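Draturcombe workshop notebook
Textile dyeing bench
4 February 2022
Entry by Josué Lins

Purpose of today's work: to repeat the January wool trials with the madder bath held at a steadier heat, and to settle whether the Schouten alum is fit for the spring order.

Skeins 1 to 4 were weighed dry at 200 g each and scoured before mordanting. Skein 3 had been tied too tightly and was retied with cotton. The bath was brought up slowly and the thermometer read at intervals by Maiara Evangelista, whose readings are on the loose sheet.
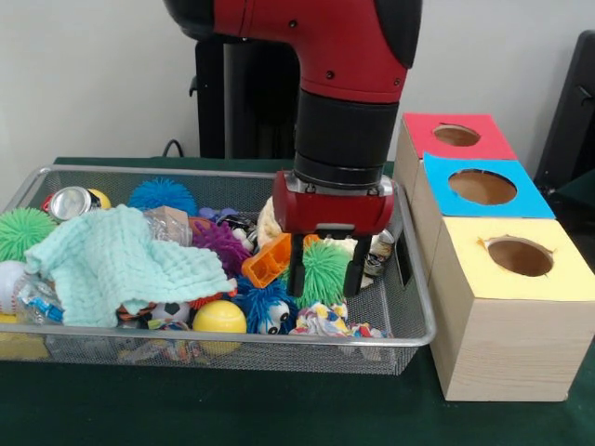

The green shade card remains unsatisfactory. Weld over a weak indigo gave a dull result in January and the second dip did little to improve it. The customer has asked for something sharp, and the lime green of the spiky rubber ball is closer to the request than any skein on the present card. A stronger weld bath is to be tried first, with the indigo left as it is. Kenine has been asked for a fresh sample of weld; the batch in store is marked 704 and its age is not recorded.

Madder, skeins 1 and 2: even colour, slightly browner than the reference. Skein 4: paler at the tie. The water may be at fault — the Truvlow filter cartridge is overdue for changing.

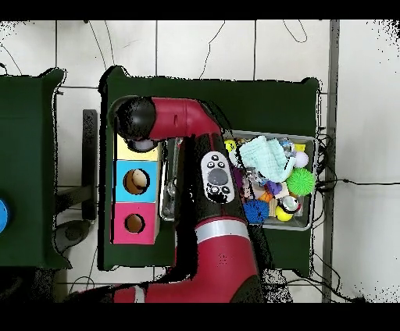
Sky blue cube with round hole, in the stacked column.

Indigo vat: slow this morning. Left covered until after the midday break, then stirred once. Colour of the liquor acceptable by mid-afternoon. Test strip 186 filed with the others.

Colleagues are reminded that strips must be labelled in pencil before dipping. Strip 104 has lost its label and cannot be used
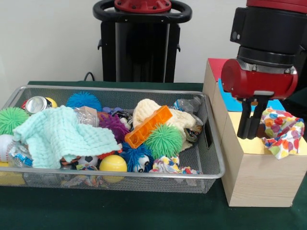
for the comparison, so the light test will go ahead without it. The remaining strips are to be half covered with card and placed in the south window. M.E. to check them at the end of the month.

To do: order alum; change filter; rewrite the scouring instructions, which still give the old quantities.

Last updated: 4 days ago
2 comments · 5 shares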